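Dutgate Community Hall - Progress Report to the Lindqvist Fund
2020-11-18

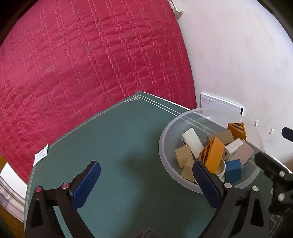
The heating work paid for by the second installment is finished. The old boiler came out in August and the new one has been running on the timer since the first cold week. Gas use for the first full billing period was 1317 kWh, which we will compare with next year's figure once we have one. The rooms now heat separately, so we can warm the games room without warming the main hall. The table there, with its green top and thin white border lines, stays where it was, as the new radiator went on the opposite wall.

Two items are still open. The insulation in the roof space over the kitchen is almost done, but Prenilik sent the wrong thickness for the last section and the replacement has not arrived. The side door also needs a new closer. We have a price for it and will pay from our own funds.

Bookings remain low. Six groups have asked to come back when they can, and two are meeting now with reduced numbers - the sewing group and the Feltotum reading circle. Hire income will be short of the figure in our application.

We ask that the unspent part of the insulation budget be carried over to the next period. Receipts and the boiler certificate are attached.

Aranka Hegyi
Hall Manager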